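Handling Cell Notes: Bin, Gripper and Cable Dressing

7/3/20

By the Stustthorpe Automation Workshop

These notes go with the second practical. You should already have read the safety sheet and signed for your pendant training. Bring the notes with you, as the settings are not written up in the lab.

The cell

The Misix cell has one six-axis arm, one gripper and one metal bin. The task program is called Prirnedia. It picks blocks out of the bin one at a time and puts them back in a different place, so that it can run for a long time without anyone refilling it. A full test is 400 cycles. At the last overhaul in September the counter stood at 3858, and it has not been reset. Leave it alone, even if the number annoys you.

Most of the work on this cell is small. The arm itself gives little trouble. What moves out of place is everything fastened to it or standing near it: the bin, the clamps, the cables and the fingers.

Before you touch anything

Put the arm in manual mode and move it to the park position. Press the emergency stop, then hang your tag on the pendant hook. If two of you are working, hang two tags. The stop is released by whoever took off the last tag.

If the arm has stopped low in the bin, do not try to lift it by hand. Jog it up in Z, in tool coordinates, at the slowest speed. Check first that neither finger is behind the rim or under a block. A straight lift of 200 mm clears the bin from any position the program uses.

Fixing the bin

The program does not look for the bin. It assumes the bin is where it was when the base frame was taught, and a shift of a few millimetres is enough to bring a finger down on the wall instead of beside a block. For that reason the bin is clamped and the position is checked at the start of each session.

1. Clear the bench under the bin. Grit or a stray washer will tilt it.
2. Set the bin down square to the front edge of the bench.
3. Fit the clamps and push the bin firmly at each corner with the flat of your hand. If it slides, reseat the clamp and try again.
4. Jog to the check point (position 1 in the list) and compare the tool tip with the scribed corner.
5. If the tip is off by more than 1 mm, move the bin. Do not edit the frame to suit the bin.

Step 5 is the one people get wrong. Editing the frame is quicker on the day, but every stored point in the program then moves with it, including the park position. 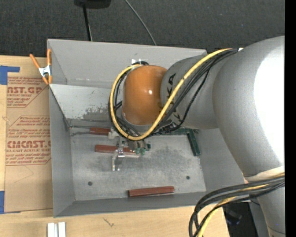
Cable dressing comes next, and it takes longer than you would expect. The cables have to follow the wrist through its whole range without pulling tight and without hanging into the path of the fingers. Too little slack and the connector takes the load. Too much and a loop catches on the rim when the wrist turns over.

Set the slack with the wrist at the end of its travel, where the cables need the most length. Tie them at the upper link first, then work towards the tool. Ties should be snug enough to stop the bundle sliding but you should still be able to turn a single cable inside it with your fingers. Trim the tails flush. A cut tail left long will scratch the next person's hand and will wear through a jacket in time.

When the ties are on, run the wrist slowly from one limit to the other with one person on the pendant and one watching. The watcher stands outside the marked area and calls stop. Look for three faults:

- a cable pulled straight at any point
- a loop that drops below the wrist
- rubbing against a joint cover

Mark any rubbed spot with chalk and move the nearest tie. Sleeving may be added afterwards, but sleeving over a cable that still rubs only hides the fault.

Fingers

Take the gripper off air before you handle the fingers. Check the screws with the small torque driver set to the value on the lid of its box. Look at the tips from the side. A bent tip usually means a collision with the floor of the bin, so check the lowest taught height before fitting a new one.

Push each air line into its fitting until it stops, then pull back gently. Lines should be cut square with the proper cutter. Side cutters squash the tube and the fitting will leak.

Putting the cell back into service

Take off the tags, release the stop and run ten cycles at reduced speed with your hand on the pendant. If all ten are clean, go to full speed and start the long test. Fault 369 during the first few cycles is a grip time-out. Check the air supply, then the lines, then the fingers, in that order. Any other fault should be written down with the cycle number before you clear it.

Log sheet

Fill in the counter reading at start and finish, which ties were replaced, the check point error before and after clamping, and any finger changed. Sheets go in the Hosseinzadeh folder by the door. For the next practical, read the section on tool frames and bring a steel rule.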